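Storing extension leads and cables without them knotting
Posted in Home and Garage, Unddale and District Help Board

Demyd Fedoruk
I keep my cables in a box under the stairs. Every May I open it to find the one for the hedge trimmer and out comes the lot, like a family that won't be separated. I've tried wrapping them round my elbow, which my father swore by, and he was wrong about a lot of things. Is there a way that works and costs less than a new house?
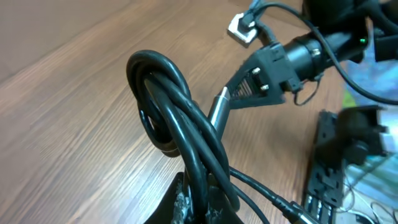 Black cable, knotted.

Zahira Kusuma
Your elbow is the trouble. Wrapping that way puts a twist in the cable every turn, and it gets its own back later. Learn over-under coiling: one loop the normal way, the next turned under, and so on to the end. It takes 20 minutes to learn and you'll feel daft for most of them. Then tie each coil with a strip of Velcro and hang it on a hook. Boxes are where cables go to breed.

I did 4 long leads for the Ivelville fete like this and they all came out straight.

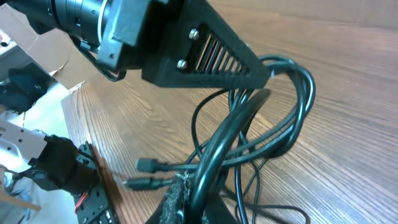

More of the same, with a bit of cardboard.

horobets449
just buy a Ramitz reel from the market. unwind it fully before you run a heater off it or it'll cook itself

Demyd Fedoruk
Tried the over-under. Managed three loops and a sort of bow. Will have another go after tea.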